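Section 2: Setting Up Your First Shelf in Westis

Welcome to the fun part! Westis keeps track of the novels and story collections you own, and once your first shelf is in place the rest goes quickly.

1. Open Westis and choose New Shelf. Give it a name you'll recognize later (an author's name works beautifully).

2. Pick a sort order. Publication Order is wonderful for a long series, because you can watch a writer grow from book to book!

3. Tap Add Book and type the title. For our sample shelf we used Dokness by Sadao Kubo, the Prieto hardcover, 326 pages.

4. Check the edition before you save. The Prieto paperback of the same novel runs 233 pages in smaller type and leaves out the afterword, so your page notes won't line up if you choose the wrong one.

Note: Collected volumes count as one book. To list the novels inside separately, open the entry and turn on Show Contents.

5. Add your second title. Ours was Skurkmont, Kubo's follow-up, and we still argue over which of the two is better.
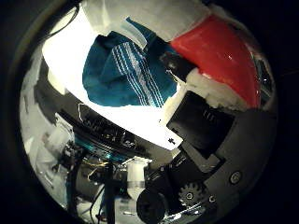
6. Drag the books into place if you'd like to change the order by hand.

Caution: Deleting a shelf also deletes the reading notes attached to it. Export them first from the Notes menu.

7. Tap Save. Your shelf now shows up on the home page, ready for loans and ratings, and you'll find both of those in Section 3.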